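**Atelier manipulation, séance du mardi – notes de cours (à relire avant le TP)**

Tâche : croque-monsieur. Bras + pince deux doigts + caméra poignet. Projet Sirneo. 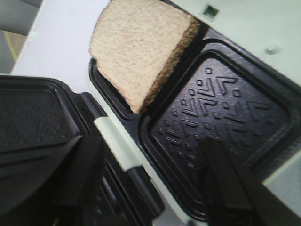 **Pourquoi mettre la caméra sur le poignet et pas au plafond ?**

Au plafond, la pince et le bras masquent l'objet au moment où on en a le plus besoin, pendant l'approche finale. Sur le poignet, la vue suit l'outil : l'erreur de position se lit directement par rapport aux doigts. Prix à payer : champ étroit, plus aucune vue d'ensemble, flou dès qu'on va vite.

## 1. Découpage de la tâche

Ne pas coder « faire un croque ». Découper :

- approche au-dessus de l'appareil, couvercle ouvert
- prise de la tranche (bord, jamais le milieu, ça s'écrase)
- dépose dans un compartiment
- idem pour l'autre compartiment
- retrait vertical, PUIS fermeture du couvercle

Chaque étape = une condition d'entrée, une condition de sortie. Si la condition de sortie n'est pas vérifiée on ne passe pas à la suite, on remonte et on réessaie. Trois essais max puis arrêt et message à l'opérateur.

Rappel : l'appareil reste **débranché** pendant tout le TP. Pas de chauffe, même « juste pour voir ».

## 2. Repères

Trois repères à ne pas mélanger :

- base du bras (fixe)
- poignet (bouge)
- appareil (supposé fixe... il glisse si on le pousse, donc à recaler)

Transformation caméra → poignet : calibrée une fois par binôme, fichier dans le dossier Trotetti. Ne pas écraser celui du groupe d'avant !! Refaire la calibration si la caméra a pris un choc ou si on a touché aux vis.

Erreur classique : appliquer la correction dans le repère caméra alors que la commande est en repère base. Symptôme : le bras part de travers, et de plus en plus quand le poignet tourne. Si vous voyez ça, c'est ça.

## 3. Vision : ce qui marche, ce qui marche moins

Plaques noires = peu de contraste entre fond, rebord et doigts de la pince, noirs aussi. Le seuillage simple confond tout. Pistes :

- masquer les doigts (leur place dans l'image ne dépend que de l'ouverture de la pince)
- s'appuyer sur la coque blanche, bord net, facile
- le pain est clair sur fond sombre → segmentation facile, par contre l'orientation est moins évidente : prendre la croûte comme arête
- motifs en relief au fond du compartiment : utiles pour dire « vide », si la lumière est bonne. Reflets = faux contours

Tester vide / occupé sur chaque compartiment séparément. Une seule variable « pain présent » ne suffit pas, il faut un état par compartiment. Et une tranche en biais, qui remonte sur le rebord, c'est un troisième état : *occupé mal posé*. Beaucoup l'ont oublié au TP précédent.

## 4. Dépose

Ouvrir la pince doucement. Ouverture brusque → la tranche pivote. Lâcher bas, 8 mm au dessus du fond, pas plus. Si la tranche est de biais : pousser avec un doigt fermé, côté croûte, vitesse réduite. Ne pas essayer de la ressaisir tout de suite.

Butée logicielle en effort : à régler avant le premier mouvement vers la plaque. Le revêtement antiadhésif se raye très vite.

## 5. Données

Le jeu partagé (serveur Cumulora) contient environ 3000 images, dont 951 annotées. Découpage entrainement / test **par session**, pas par image : deux images voisines se ressemblent trop et le score de test ne veut plus rien dire.

Étiquettes : `vide`, `occupe`, `mal_pose`. Sans accents svp, ça casse le script.

## 6. À rendre

- schéma des états (à la main ok, lisible)
- code de la dépose + test vide/occupé
- une page sur un échec : ce que le robot a cru, ce qui était vrai, comment on pourrait le détecter
- journal d'essais, brut, sans trier les ratés

Dépôt dans l'espace Kordestani avant 19 h, mardi prochain. Un seul envoi par binôme.

Pour la prochaine fois : lire la partie asservissement visuel du poly, surtout la matrice d'interaction. On attaquera la fermeture du couvercle (trajectoire en arc autour de la charnière, rayon à mesurer vous même).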